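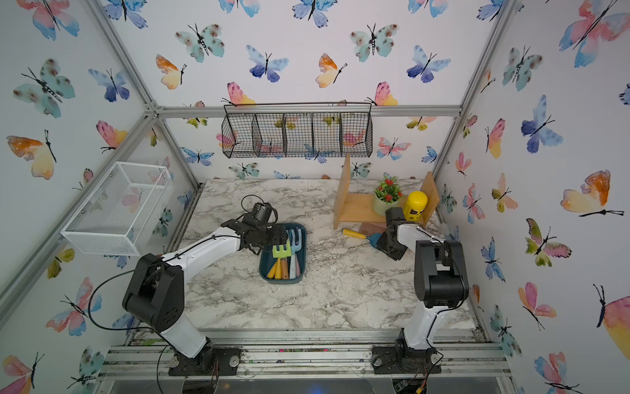
Glaze tests, second round

Studio > Notebook > Ceramics
Posted in October by Hayley Sowerby

OK, so the Villau blue is finally behaving! I fired 10 tiles on Sunday, same clay body as last time, and brushed on two coats where I used to do three. The third coat was what kept running off the bottom edge and gluing itself to the shelf (sorry again to whoever had to chip that off). Two coats gives a softer color, a bit like faded denim, and the brush marks still show through where the glaze breaks over them. I love that.

The Molefe white is another story. Pinholes all over, worst on the tiles I dipped in a hurry before lunch. I'm going to sieve the bucket again and leave it overnight before I touch it. If anyone wants to borrow it before then, please don't, or at least write down what you added!

Recipe note to self: 137 grams of frit for the small batch. I had it down as 173 in the old book, and that explains the shiny green disaster.

Held the kiln at the top for 90 minutes, then let it come down on its own. Might try a shorter hold next time and see if the blue stays as soft.

For the Hastville show I still want the big platter with the heron on it, plus a pair of the tall jugs. The heron needs redrawing, his legs look like table legs. The wax pencil is nearly gone too, so I've put a new one on the Hekby order with more cones and a wide hake brush.

Tile 2 goes on the wall by the sink, label side out. Tell me what you think of it.

We use cookies to keep this site running. Accept | Settings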